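Rorkance Opens Textile Sorting Hall at Grukden Site

GRUKDEN, Nov 15, 2022 - Rorkance, a regional handler of used clothing and household textiles, has opened a second sorting hall at its Grukden site. The hall covers the manual grading of cotton, wool and blended fabric collected from shops, hotels and public drop-off points. It adds 54 grading stations to the site.

Material reaches the hall in bales. Bales are opened at the north dock, weighed and passed over a screen that removes grit and loose trim. Items then move by belt to the grading stations, where staff assign each one to resale, wiping cloth, fiber recovery or disposal. The grade is entered at the station and printed on the bag label, together with the date of intake and the supplier code.

"The old hall graded by garment type first and fiber second," said Marcelle Roussel, operations manager at Rorkance. "We have reversed that order. Fiber content decides where an item can go, so it is read first, and the garment type is recorded only for items that pass to resale."

Fiber content is taken from the sewn label where one is present. Unlabeled items go to a side bench and are checked with a handheld reader. Items with a coating, a foam backing or metal thread are set aside and held for a separate monthly shipment.

Fiber recovery is carried out by Vasseur, which takes cotton-rich material for pulling and carding. Under the supply agreement, bales sent to Vasseur must contain at least 92 percent cotton by weight. Bales that fall below this level are returned to Rorkance for regrading. The agreement runs for two years and sets a standard bale weight of 50 kilograms.

Color separation is done after fiber grading. Reds, blues, blacks and undyed whites are baled on their own, and all other colors are baled as mixed. Separated bales can be spun without another round of dyeing, and Vasseur pays a higher rate for them.

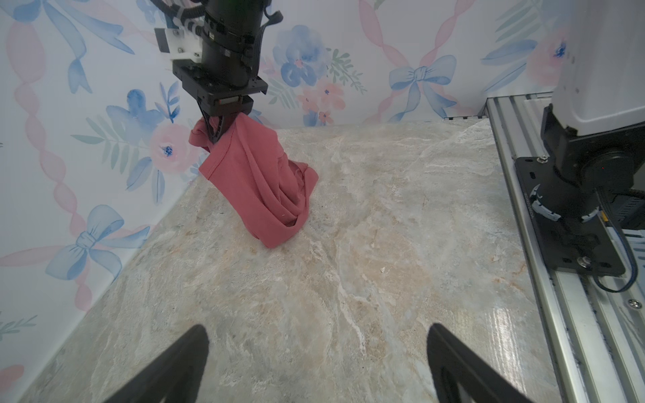 Mixed bales are sold under the Flotura name as filling for moving blankets, floor underlay and sound insulation. Flotura material is shredded, cleaned of buttons and zippers, and pressed into sheets. Sheet thickness is set by the buyer at the time of order.

Yannick Leblanc, who manages supplier accounts, said intake rules have not changed. "Textiles must be dry and bagged. Shoes go in pairs. We still do not accept carpet or mattresses," he said.

Deliveries to the old hall will end in December. Suppliers with a standing pickup will receive new dock times by mail. Suppliers that bring their own loads should use the north gate and report to the weighbridge before unloading.

Press contact: Puspita Goh, Rorkance, Grukden site office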